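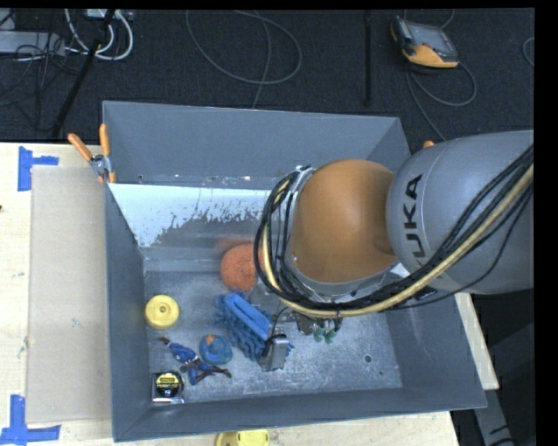
When did people in Britain start sending Christmas cards?
The first printed ones were sold in London in 1843, and they only became cheap enough for most families a few decades later.

Mollus
Thanks. So the penny post came first, then the cards? My gran's album has 79 of them and the oldest look Victorian, but none are dated.

Hsieh57
Penny post was 1840, so yes. The halfpenny rate for cards came in 1870 and that did more for the habit than the first card did.

Lallier
I'd disagree with that. Cheap colour printing mattered more. A halfpenny off the stamp is no use if the card costs a shilling.

Hsieh57
The shilling cards were the 1843 ones. By 1870 prices had already dropped. You needed both, but the post office was swamped after the rate changed, not before.

Lallier
Fair enough on the dates. I still think the printers would have got there without it.

Lolell
Mollus — look on the back for a printer's name or a registration mark. I have 5 with robins on and two of those could be dated that way. Don't peel them off the page though, the old glue takes the paper with it.

Mollus
Plenty of robins here too. Why robins?

Lolell
Usual explanation is the postmen's red coats. They were nicknamed robins.

Lallier
Usual, yes. I've not seen it proved. Robins were linked with winter well before there were postmen.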